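Two arms, one rulebook

Gokent has published its house rules for two-armed kitchen robots, and they run to 376 clauses. The section on crockery is longer than the one on stopping the thing in a hurry.

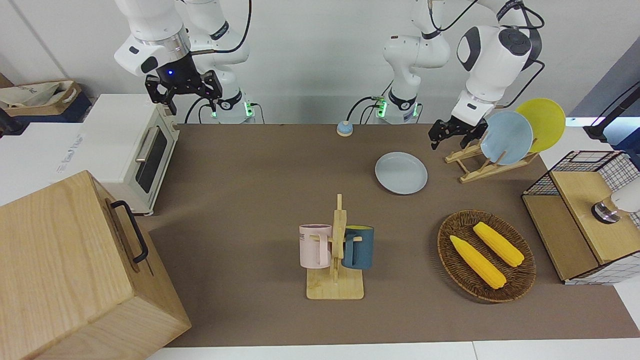
Thérèse Fortin, who edited the text at Jirbridge, wanted a shorter one. Her draft asked that each arm keep to its own side unless told otherwise, and that its status lights be kept in plain view. Green bands at the base of each arm meet clause 2. A gripper that near a blue plate in a rack comes under clause 114, "Approach to Upright Tableware", which has four footnotes.

Comments are open until March. Stultomer has already sent in 2564 words on mugs.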